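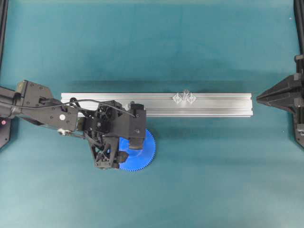
A length of grooved aluminum rail with a small clear plastic part resting on it.

Sumwood repair evening moves to Sundays and gets a bigger room

The repair evening that has been running in the old Curneo shoe shop on the Sumwood main street is moving to Sundays, starting in May, and it will have a good deal more elbow room when it does. The group has taken over the back half of the former Brynjólfsdóttir furniture store, two doors down from the bakery, and anyone who has ever tried to fix a toaster while a neighbor's vacuum cleaner was being taken apart on the same table will be glad to hear it.

The doors will open at 1 in the afternoon and stay open until 5, with the last repairs started at 4. That is quite a change for people used to coming straight from work on a weeknight, and the organizers say they went back and forth about it for most of the winter. In the end it was the families who settled the matter. So many parents had asked for a time when they could bring their children along, and so many older visitors had said they would prefer to walk home in daylight, that an afternoon seemed the kinder choice all around.

For those who have never been, the idea is a simple one. You bring something that has stopped working, you sit down next to a person who knows a bit about that sort of thing, and the two of you have a go at it together. There is no charge for the help, though there is a jar by the door for anyone who wants to put something toward screws, glue, thread and coffee. If a new part is needed, the visitor buys it and comes back another time.

Lamps, radios, chairs and zippers have always made up most of the work, and that is not likely to change. Window blinds and sliding closet doors have been catching up lately, though, and this spring the group would like to see more of them. A surprising number of these end up at the curb when all that has gone wrong is a worn glide or a snapped clip, and the people at the tables have become rather fond of them. Measuring the old part carefully and finding something to match is slow work, but it suits a long afternoon very well.

To make that sort of job easier, the new room will have a wall of small drawers for odds and ends. The drawers came out of a hardware store in Skamum that closed last year, and there are 100 of them, most still with their handwritten labels. Visitors are warmly invited to help fill them. Hinges, knobs, springs, curtain hooks, drawer runners and good clean screws are all wanted. Please don't bring loose batteries, paint or anything that has held gasoline, as the room has no safe place to keep them.

The move has also meant sorting out the furniture. The old shop had space for four tables, placed so close together that getting up for coffee took some planning and a few apologies. The new one will have nine, with two of them kept for sewing and mending over by the windows, where the light is best. One lower table is meant for children, who will be able to take apart old clocks and telephones to their hearts' content. Putting them back together is welcome but not required!

There is room for 50 people at a time, which sounds like plenty, but rainy days have a way of filling the place up. Visitors are asked to bring one item each to begin with. If things are quiet after 3, anybody with a second broken thing in the trunk of the car is free to go and fetch it. Larger pieces such as dressers and bicycles are fine, provided you can carry them in yourself or bring a friend along to take the other end. Microwaves and gas heaters will still be turned away, as they were before.

The entrance is on the side lane and not on the main street, so look for the green door past the bakery's delivery bay. It has no steps, and a wide parking space has been set aside next to it for people who have trouble walking far. The Skamum bus stops at the corner every 20 minutes in the week but only once an hour on Sundays, so it is worth checking the timetable before setting out with a standing lamp under your arm.

The bakery, which is normally closed on Sunday afternoons, has kindly agreed to leave a tray of whatever is left from the morning. Regulars of the old evenings will remember the cinnamon buns, and will know to arrive early.

More hands are always needed at the tables. You don't have to be an expert, and several of the people who now fix things every time first walked in with a broken kettle and stayed for the company. Anyone who can sew a straight seam, solder a wire or sharpen a knife would be very welcome, and so would people who simply like to make coffee and show newcomers to a chair. A sign-up sheet hangs in the window of the bakery, and another is on the notice board at the Sumwood library.

The old shop will stay open for one more weekday evening at the end of the month, mainly so that people can collect the things they left behind. There are two sewing machines, a floor fan and a very handsome mantel clock still waiting on the shelf – if one of them is yours, please come by before 8.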